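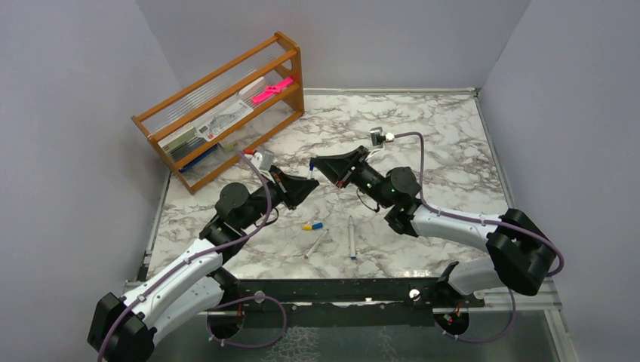
Gosling Community Kitchen: Your Questions About Dish Night

What is Dish Night?
It's a shared supper where everybody brings one thing to eat and goes home having tried a dozen others. We've been doing it in Brustcombe for 18 years, and it's still our favorite night of the month! There's no theme most months, but October is always soup, and people get very serious about the soup.

Do I have to be a good cook?
Not at all. Some of the dishes that vanish first are the plain ones: buttered noodles, a big bowl of sliced cucumbers with salt and vinegar, baked beans. If you can boil potatoes, you can come to Dish Night.

How much food should I bring?
Enough for eight small helpings. Please don't try to feed the whole room (we've all done it once, and then eaten lasagna for a week).

Can I bring something from a store?
Yes! Tell us where you got it, though, as somebody always wants to know.

What about allergies?
Every dish gets a card with the ingredients written out in full. Cards and pens are by the door. Please list oils and stock cubes too, and write "may contain" if you cooked near nuts or sesame. Dishes with nuts go on their own table with their own spoons. If your allergy is severe, write to Beverley Lambert before you come and she'll talk you through how the evening runs so you can decide whether it suits you.

Is there an oven I can use?
There are 2, and they fill up fast. Warming up is fine, but please do the real cooking at home. If your dish needs to go in, arrive at 5:30 and put a sticky note on the oven door with your name and the time it comes out.

Can I bring my kids?
Please do. They eat free, they can help put out the bread, and there's a low table with crayons and paper for when the grown-ups are still talking.

What does it cost?
Nothing if you bring a dish. If you come empty-handed, we ask for a few dollars in the jar, which pays for coffee, tea and dish soap.

How many people come?
We have room for 57 seated, and in the colder months we often fill every chair. Sign up on the sheet in the hallway or by email.

Where do the recipes go?
Into the big binder! Anneliese Baumgart started it with her plum dumplings, and it now holds 937 recipes, some typed, some on the backs of envelopes. You're welcome to copy anything you like. If you add one, please write down the size of your pan. We have a wonderful almond cake in there that fits no pan any of us own.

What should I take home with me?
Your dish, your lid and your serving spoon, all with your name on masking tape. Leftovers are up for grabs after 8:30, so bring a container. Unclaimed dishes go on the shelf by the back door until the next supper.

Can I suggest a theme?
We'd love that. Drop a note in the jar or tell whoever is pouring the coffee. Dumplings and pickles both started that way, and breakfast-for-supper is coming up in the spring.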